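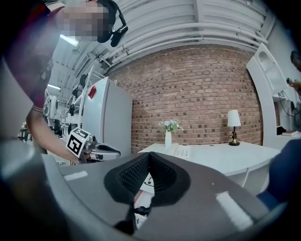 I moved to Mendbridge for the rent. I stayed for the bus.

I know how that sounds. I grew up in a two-car household where taking the bus meant something had gone wrong, usually with the transmission. So when my old hatchback died in February, a month after I signed my lease, I figured I'd ride the 18 for a week or two while I shopped for something used. I still haven't bought the car. I've stopped looking at the listings, too, except late at night when I can't sleep and want to feel rich.

The 18 starts at the Plollgate shopping center, crosses the river, crawls up the hill past the hospital and ends at a turnaround in Gokmont, next to a field with two horses in it. End to end it takes fifty minutes if the drawbridge behaves. I get on near the middle, by the laundromat, and I ride toward the hill. Most mornings I get the same seat, left side, over the wheel, where the heater blows on your ankles. In winter that seat is worth walking back a stop for. In July you want to be anywhere else!

My first few rides were a mess. I had a twenty and no change. I pulled the cord a full stop early and was too embarrassed to stay on, so I got off and walked up the hill in dress shoes. I sat in what I later learned was the knitting corner (back right, four women, don't even try it). And I missed the last bus home one night and found out what a cab from Gokmont costs, which I'm not going to print because my mother reads this magazine.

Then somewhere in the spring I got good at it. I learned that the schedule says 7:42 and means 7:46. I learned to carry a sandwich bag for wet gloves. I read eleven library books by summer, and that's from a person who used to read maybe one a year, on a beach, mostly the same page over and over. I started getting off at Yu, the noodle counter by the bridge, because the bus stops right at the door and the smell comes in when it opens — and you try sitting through that at six in the evening with nothing in your fridge. I have the number two with extra greens. The broth is cloudy and peppery and they don't rush you out.

The money part is real. I added it up over the holidays last year's-resolution style, with a pencil, and by my math I'm about $2426 ahead of where I'd be with a car payment, insurance and parking. Some of that went to noodles. A good chunk went to a proper raincoat, and I'd tell any new rider to buy the coat first.

It isn't all cozy. Sundays are terrible, one bus every ninety minutes, and the shelter at the hospital has had a broken bench for as long as I've lived here. Groceries take planning. I once carried a floor lamp home and I owe an apology to everyone who was standing. And when my sister had her baby across the county, I rented a car without a second thought and sang the whole way there.

But then I drove back into town behind the 18, all lit up inside, with somebody in my seat.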